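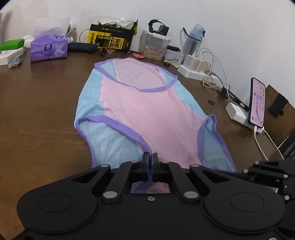 Pink and light blue briefs with purple binding, on the table before folding.

Stetuteo Children's Clothing Program
Second progress report to the Brilance fund, for the period ending in December
Prepared by Masaru Ishida

Summary

We packed and delivered 124 underwear bundles against a target of 200. The sewing, folding and checking work has settled down, and the bundles going out now look better than the ones we sent in the first period. I don't think the remaining 76 will be ready by the date in the grant agreement, and I would rather tell you that now than in the final report. Of the money released for trims and packing supplies, $995 is unspent. Most of that is a delay in ordering and should not be read as a saving.

What we said we would do

The proposal promised 200 bundles of new children's underwear, sorted by size and folded so that a school office can pull one from a drawer without opening it up. It also promised a written checking routine. Kenta Noguchi and I wrote that section, and having now lived with it for two periods I think it claimed too much. It said every garment would be "fully inspected." What we can do in the time we have is look at the seams, look at the binding, pull it a little and fold it. That is a decent check, but it does not tell you how a pair of briefs will look after a winter of washing, and I'd ask that the phrase be dropped from anything Brilance publishes about us.

The garments

Most of this period went into the color-block style we call Tisia. It has a broad pink panel down the front, light blue at the sides and purple binding at the waist and legs. Demyd Moroz picked it because the panels can be cut from smaller pieces of fabric. He was right about that. I was doubtful about the number of seams and I still am. Each pink-to-blue join is another place for a stitch to wander, and the leg binding has to go around a fairly tight curve.

The purple binding does make the checking easier. It stands out against both of the other colors, so a spot where it has slipped off the edge is easy to find. I would keep it for that alone, even though the first delivery from Uchida came late and held us up.

The plain style is still faster to make. Demyd believes kids prefer the pastel one. We have three comments from school offices, all of them friendly, and all of them from adults. I would not build a second grant application on that.

Folding

Folding took longer to get right than anybody expected, me included. We tried rolling first. Rolled briefs look neat on the table and come apart in the bag, and the size can't be read without unrolling the lot. We have gone back to a flat fold:

1. Lay the garment out with the front panel up and the waist away from you.
2. Smooth the front from the waist down. Wrinkles in the middle panel stay in if they are folded over.
3. Open the leg bands so the binding isn't tucked under itself.
4. Bring one side in over the front, then the other.
5. Fold the crotch up to the waistband and turn the piece over.

Step 3 is the one that gets skipped. When a leg band is left rolled under, the finished square is thicker on one side and the stack leans. Hideaki Nakajima has asked for a folding card to go inside the shape of the garment. I am not convinced. It would be one more thing to cut and buy, and the fold holds well enough without it when step 3 is done properly.

We also lost time to the table itself. The dark wood is fine for seeing pale fabric, but we share it with everything else that gets put down along the back, and the folding space shrinks as the day goes on. Clearing it at 9 a.m. helps until lunch.

Checking the binding

The pull check was added halfway through the period, at Masaru Nishimura's suggestion. The garment is held by its edges at two points and drawn out until the cloth between is taut, and whoever is checking follows the purple line from one hold to the other. Along the way you look at how the binding sits where the blue panel meets the pink. On the dotted blue mesh we are looking for the edge creeping out from under the tape.

I'll give this check its due. It finds things that lying flat hides, mainly short stretches where the binding caught only one layer. It also has a weakness we haven't solved – how hard is a pull? Nishimura pulls harder than Kenta does, and they disagree about which pieces pass. Until we have a fixed distance marked on the table, I would treat our reject figures as opinion. For that reason I have left them out of this report, though the template has a box for them.

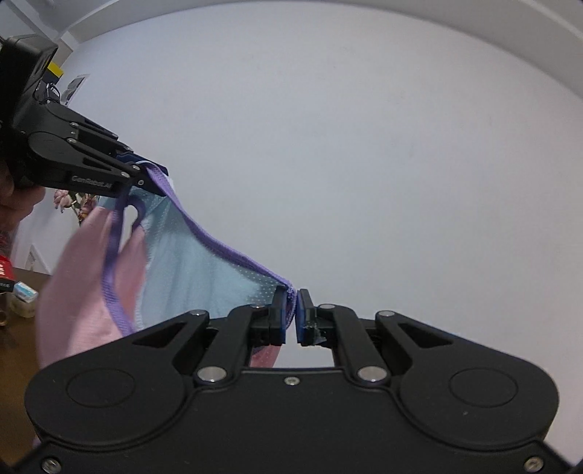
Spending

The $995 left over is in the trims and packing line. We held back the second binding order until the argument about width was settled. It is settled now (we are staying with the present width) and the order should go to Uchida early in the next period. Paper bands for the bundles will take most of what remains. Please don't count on any of it coming back to you.

Labor is on budget on paper. In practice people stayed late to finish the last deliveries and did not write the hours down. I have asked them to start. If they do, the next report will look worse than this one, and it will be more accurate.

Problems and doubts

The size labels are too similar. Two adjoining sizes were mixed in one delivery and the school office caught it before we did. Larger numerals have been ordered.

The deadline assumed a steady pace from the first week, and we never had one. At the current rate the last bundles would be ready well into the following period. Adding people to the sewing side won't fix this while folding and checking share one table.

I also question whether the bundle count is the right thing to measure. A bundle of plain briefs and a bundle of Tisia count the same and take very different amounts of work. If the target stays as it is, the sensible thing for us to do is drop Tisia, and I suspect that isn't what you want.

Next period

Mark a fixed pull distance on the table and recheck the bundles still on the shelf against it.
Place the binding order.
Second folding table – Hideaki is asking for one, no answer yet.
Decide on Tisia. We would like your view on this before we cut more panels.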